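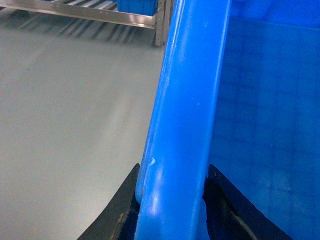 Moving my mother's books

My mother stopped being able to manage the stairs in April, and by then she had already decided that the books were going before she did. She has lived in the same house in Sindmont for most of my life. The flat she is moving to has one wall that will take a bookcase, and the rest is windows and radiators.

I had always thought of her as someone who owned a lot of books without having any idea how many. She did know. She had a card index, started when she was still working at the school, and the last card was numbered 2000. She stopped there on purpose. After that, whenever a book came in another one had to go out, and the new one took over the old number. I found cards where five or six titles had been crossed through, one under the other, and the sixth was still on the shelf.

The flat will hold 156 of them. I worked that out with a tape measure and then took her a list of what I thought she would want. She read it through and crossed off nearly everything. She didn't want the Dickens. She said she had read it all twice and knew how it came out. She wanted the bird books, the atlas with the broken spine, a run of detective novels I had never seen her open, and a German grammar from her evening classes. I had put down the poetry as certain and she kept one volume.

So my advice, if you are doing this for a parent, is to ask first and measure second. I wasted a weekend on that list.

The rest had to go somewhere. I rang the charity shop and they would take 40 at a time, hardbacks only if they had their jackets. The library in Koppel doesn't accept donations any more, although it did when I was a child. I can remember carrying things in for her and being given a barley sugar at the desk. In the end I spoke to a second-hand dealer, Charmaine Potgieter, whose shop is on the road out towards Noster. She came to the house one morning and went along the shelves with her hands behind her back. It took her less than an hour.

I was expecting her to get excited about the old things, and she wasn't very interested. The leather sets in the front room were worth next to nothing. What she wanted was on the bottom shelf of the spare room: local walking guides, railway timetables, cookery booklets given away with ovens, and a box of maps. She took 51 items away with her that day and paid in cash. My mother counted it and said it was more than she had paid for the lot, and then she looked a bit put out, as if she should have asked for more.

A few practical points that I wish I had known at the start.

Pack books flat or spine down. If you stand them on their front edges the pages pull away from the binding, and we did this to at least one that she minded about.

Use small boxes. The removal firm gave us big ones and I couldn't lift them once they were full. I went back for the half size and they didn't charge for the swap.

Look inside everything. We found letters, pressed leaves, a train ticket, a ten pound note of a kind you can't spend now, and my school report from the year I failed maths. She had used it to mark her place in a history of canals.

Keep the cards if there are any. My brother wanted to put the index out with the recycling and I am glad I said no. It has her handwriting from when she was younger than I am, and now and then there is a remark in the corner. "Dull." "Lent to Joan, not returned." "Read on the boat." One just says "No", underlined – a novel by somebody called Fomier, which had been swapped out within the month.

The bookcase in the flat went up last week. She has arranged it herself, by height, which she would never have allowed in the old house. There is a gap at the end of the second shelf that she says is for the library book.

The shelves in the front room are still to be taken down. They are screwed into the wall with something like eight screws each and every one has been painted over, so that is the next job.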